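4.2 Comparing the two grippers on memory insertion

Of the four assembly steps in our benchmark, seating a memory module was the one we expected to finish first, and we scheduled it accordingly. It took most of December. The step looks trivial on paper: take the module by its sides, bring it over the slot, turn it upright, push. A teenager can manage it while talking on the phone. Our arm has no phone and managed it less often.

We ran the same insertion program with two parallel grippers, the Kelby and the Sitompul, on one arm with one controller (Gallivora, default gains). The target was a used desktop tower lying on its side, chosen over a bare motherboard clamped to a plate. Bare boards are kind to robots. They have no drive cages to bump into and no power cables drifting across the approach path, and results obtained on them tend to be excellent. Figure 3 gives an idea of how much room is left once a wrist and a camera have moved into the neighborhood.
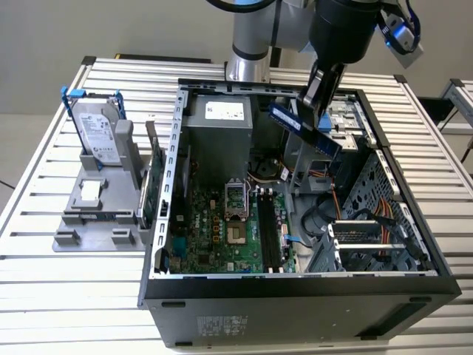
Figure 3. Memory module held at an angle above the motherboard in the open tower. The parts fixture, with hard drive, stands to the left of the case.

Each gripper was given 106 attempts. An attempt counted as a success if the module was fully seated and both end latches had closed; a module that merely looked seated did not count, a rule we adopted after being fooled. The Kelby succeeded 67 times. The Sitompul succeeded in all but 16 of its attempts, and we would like to credit its more expensive force sensing, but the logs do not support us. What separated the two was the finger pads. The Kelby's harder pads let the module rotate in the grip when its lower edge touched the slot, and the controller, which had been told the module was rigidly held, pressed on with full confidence.

Approach height was the other source of trouble. The fingers have to come down beside the memory slots with cable bundles on the drive side and the CPU socket on the other, and the gap tolerated by the planner was narrower than the one we had promised it.
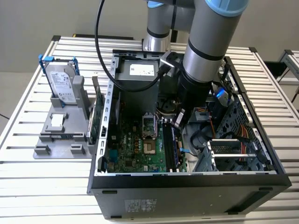
We therefore split the descent into a fast leg that ends above the board and a slow leg that runs under force control only. The split added time to every attempt and removed the collisions with the socket lever, which Vaughn Ostrowski had by then bent back into shape more than once. Replacing the Kelby's pads with softer ones from the Cleludstead kit closed most of the remaining gap between the grippers. Those runs were made after the main comparison and are reported separately in Section 4.4.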